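Ticket 757: Geum cell, arm stops partway through place move
Status: Monitoring
Opened by: Macarena Collado
Priority: 2
Opened: 2026-07-16

Problem as reported

Arm in the Geum cell halts on the way to the blue sheet with the part still in the gripper. Controller shows a lost connection to the gripper. Clearing the fault brings it back and the job carries on, then it stops again later in the shift. No collision, no e-stop. First noticed after the cell was moved to the table by the wall.

Setup

Arm: PiPER, table mounted
Job: pick the small white shoe, carry, place on blue sheet
Job control: Flurkine, file version 12
Spare cables and clips: Desumico

Log

1. Checked power at the supply with the arm idle and then moving. Steady both times. Swapped the power lead anyway. Fault came back.

2. Went through the Flurkine log. Every stop is in the same part of the job, after the elbow folds and before the gripper opens. No stops at the pick side. Ruled out the gripper itself for now.

3. Jogged the wrist by hand control with the job off. Connection dropped when the wrist was turned to the place angle and came back when it was turned away. Repeated it and got the same result. Looks like the cable is being pulled at the plug.

4. Opened the cable run. The slack had all ended up on the base side of the collar on the upper link, so there was very little left past the elbow. The outer jacket had a flat spot near the wrist plug but was not cut through. Replaced the cable with a Desumico spare, same length.

5. Re-routed. Fed more cable forward past the elbow before tightening anything. Left a wide loop between elbow and forearm so the wrist can reach the place angle with some to spare. Do not tie this loop down to the forearm, it needs to swing.

6. Ran the place move at normal speed with the new loop.

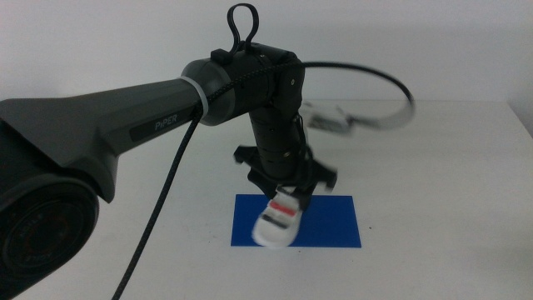
7. Left the job running on repeat. 576 cycles, no faults logged. Flurkine file unchanged, still version 12.

Notes for whoever has the cell next

Check the loop at the start of shift with the arm at its home position. If it has gone small, the cable has crept back through the collar. Loosen the collar, pull the slack forward, tighten by hand only. Over-tightening is probably how the last cable got its flat spot.

The Duner cell has the same arm and was routed the same way in May. I have not looked at it yet. Opening a separate ticket for that one.

Still to do

Order 2 more cables from Desumico, the shelf is now empty.
Add the loop check to the Geum start-up sheet.
Keep this ticket open until the cell has done a full week without a stop.

M. Collado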